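Packing Table FAQ
Bulham Parcel Swap - Winter Drive
Last updated December 18, 2018 by Sorcha Carroll

Same questions keep landing in the inbox so here they all are in one place. Read before you email. If it's not covered, email, and I'll add it when I get a minute.

GENERAL

What is the parcel swap?

You pack a box, you bring it in, it goes to a household in Steltlow. Somebody over there packs one and it comes here. Books, games, kitchen stuff, warm clothes, whatever you've got that still has life in it. No money changes hands. Ninth winter of doing it.

Do I have to live in Bulham?

No. You have to be able to get your box to Bulham, though. We don't pick up. Asked a lot, answer is still no.

Where do I bring it?

Side door on Brophy Street. Not the front, the front is the dentist. Ring the bell and give it a minute, whoever's on the table may be holding a tape gun.

When are you open?

Weekday evenings, 5 to 8. Saturdays 10 to 2. Closed Sundays. Closed from the 24th till the new year, and boxes left on the step during that time will get rained on, so please don't.

Can I still sign up for this round?

Yes if there are places. We take 700 boxes across the two towns and then the list shuts. Check the top of the sign-up page, if it says FULL it's full.

BOXES

Do you supply the box?

Yes, flat, one per sign up. Plain brown cardboard. You can use your own if it's in decent shape and close to the same size. Ours fit the van shelves, that's the only reason we fuss.

What size is too big?

Anything longer than 22 inches on any side. It won't go on the shelf and it'll ride on top of somebody else's box the whole way. We will ask you to repack it at the table, and it's cold in there.

Is there a weight limit?

If you can't lift it off the floor without making a noise, split it in two. Books are the usual culprit. Put books in the bottom, one layer, soft stuff over.

Can I reuse a box with old labels on?

Yes, but cover or peel ALL the old labels. Every year one goes wandering because somebody left a shipping label on the underside. Black marker over the barcode is enough.

Can I use a plastic tub?

No, they don't come back and people get upset about their tubs.

My box from you has a soft corner. Swap it?

Bring it in, we'll swap it. Or run a strip of tape down the inside of the corner, works fine.

The box won't stay square when I put it together. What am I doing wrong?

Probably folding all four bottom flaps at once. Short flaps first, then the long ones, then tape down the middle seam and a bit up each side. Then turn it over. If it still leans, stuff a folded piece of card in the bottom.

Can I interlock the bottom flaps instead of taping?

Please no. Looks clever, drops open on the stairs. Tape.

WHAT GOES IN

What do people actually want?

Going by last year's slips: jigsaw puzzles (all peices please), kids' rain boots, baking pans, wool socks, card games, flashlights, good scissors. Finbarr Quinlan got a waffle iron two years ago and still brings it up.

What can't I send?

Anything that leaks, melts or spoils. No candles next to chocolate. No chocolate at all really, the van gets warm up front. No medicine. No aerosols, no lighters, no loose batteries. Batteries inside a toy are fine if the toy is switched off. Check it is. A singing reindeer went off all the way to Steltlow in the first year.

Food?

Sealed, dry, in date. Tea, rice, pasta, cookies in a tin. No home canning, sorry, we know it's good.

Used clothes?

Washed and dry. Roll them, don't fold, you get more in and they fill the gaps round the hard things.

Glass and china?

Allowed. Wrap each piece on its own, stand plates on edge, not flat in a stack. Mugs upside down with paper inside. Write FRAGILE on two sides and the top. If it was your grandmother's, keep it at home.

Can I put a letter in?

Yes please. First names only. Put it on top where it'll be found and not inside a shoe.

Do I gift wrap?

Up to you. If you wrap, tape a note on the outside of each thing saying what it is, so we can check without tearing your paper. Otherwise we may have to open it.

PACKING

How full should the box be?

Full enough that nothing slides when you tip it, not so full that the top bulges. Close the flaps and press. If they spring up, take one thing out. If they sink, add crumpled paper.

What do I use for filler?

Newspaper, paper bags, old towels, socks. Please no foam peanuts. We were finding them in the radiator till spring.

How much tape?

Three strips bottom, three strips top. Along the seam and across both ends. People go one of two ways, a single sad strip or the entire roll. Somebody has to open this thing with a kitchen knife, think of them.

What kind of tape?

Brown or clear packing tape. Not masking, not the sparkly kind, it lets go in the cold. We sell nothing but there's usually a spare roll at the table you can use while you're there.

Should I seal it before I bring it?

No! Leave the top open. We look through every box before it's taped. Takes two minutes. Sealed boxes get opened and re-taped and that slows the line for everbody.

What happens at the table?

You put the box down, we look in, we weigh it, you fill in a slip. Slip goes inside, label goes outside. Then tape, then shelf. You can stay and watch or go home.

Can I pack at your place instead of at home?

Yes, and plenty do. Bring your things in bags, set a box on the table and go from there. White top with the grid lines. The lines are handy for setting a box straight and seeing how long a thing is next to it. Have the open side toward you and start at the back.
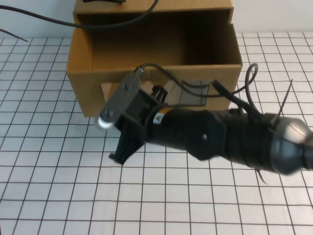

LABELS AND SLIPS

What goes on the slip?

Age range it suits, rough list of what's inside, any allergies to know about (pet hair, nuts, perfume). Your first name. Print, please. We can't read half of them.

Where does the label go?

Long side, upper left. Not on the top, boxes get stacked and then nobody can read it. Not over the tape seam either.

Can I choose who gets my box?

Not a person, no. You can pick a type: family, couple, one person, older person. Tick it on the slip.

Can I decorate the outside?

Sure. Keep the label side clear. Marker and stickers OK, glitter not OK, ribbon not OK (catches on the shelf).

PICKING UP YOUR BOX

How do I know when mine's here?

We text. If you signed up without a cell number, ring the bell during open hours and ask. Don't come on spec the day after the van's been, we're still sorting and it's chaos.

How long will you hold it?

9 days from the text. After that it goes to the next name on the waiting list. Tell us if you're away and we'll keep it longer, just tell us BEFORE.

Can somebody else collect for me?

Yes, with your first name and the number off your text. Screenshot is fine.

Something in my box was broken.

Sorry. Let us know what and how it was packed, it helps for next year. We can't replace it.

I got something I can't use.

Bring it back to the Tida shelf by the door. Take something off the shelf if you like. (Tida started the shelf. She's moved away, name stuck.)

My box was a bit thin compared with what I sent.

It happens. People send what they can. We do top up the very light ones from the shelf when we spot them.

What do I do with the empty box?

Flatten it and bring it back, or keep it for next winter. Slit the tape, don't rip it, then it's good for another round. Flat boxes go against the wall inside the side door, biggest at the back.

HELPING OUT

Can I help at the table?

Yes. Saturdays are the busy ones. Around 24 people on the helper list right now and it's still short for the last week. Email with the evenings you can do. Wear layers.

Can kids help?

Over tens with a grown up. They're good at labels. Adults do the box cutters.

What do you need most?

Packing tape. Markers that work. Clean paper. Someone with a strong back for van day.

Who do I email?

Sorcha for sign-ups, slips and anything to do with packing. Finbarr for the van and for lost boxes. Addresses are on the contact page. If it's about tonight, don't email, ring the bell.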